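4. Folding Soft and Fuzzy Things

Your Ferri drawer organizer is happiest with flat, square items. Knitwear is neither, so read this section before you start cramming.

4.1 Clear a soft surface. A bed or sofa will do. The kitchen table will also do, if you like crumbs in your cuffs.

4.2 Lay the knit flat and find the label. On most pieces it sits at an edge, and that edge goes away from you. If you cut your labels out because they itch, pick an edge and commit.

4.3 Spread out any flap, strap or sleeve to its full length before folding anything else. Gray knits are the worst offenders - every part looks like every other part, and a flap left underneath makes a lump you'll meet again in February.
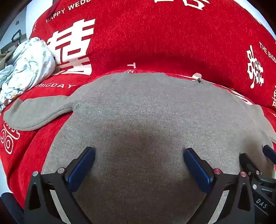 4.4 Smooth from the middle out with an open hand. Don't tug at the stitched edges. They stretch, and they don't forgive.

4.5 Fold the flap in over the body, then fold the whole thing in half toward the label.

Note: Fuzzy knits shed. If your cover is velvety, go over it with a lint roller when you're done, or wear the evidence on your pants until Friday.

Caution: Do not stack more than 9 folded knits in one Ferri compartment. The divider will hold. The drawer will still close, once, and then you'll be reading Section 12.

4.6 Stand the folded piece on its edge in the compartment, fold side up. If it slumps, add a neighbor.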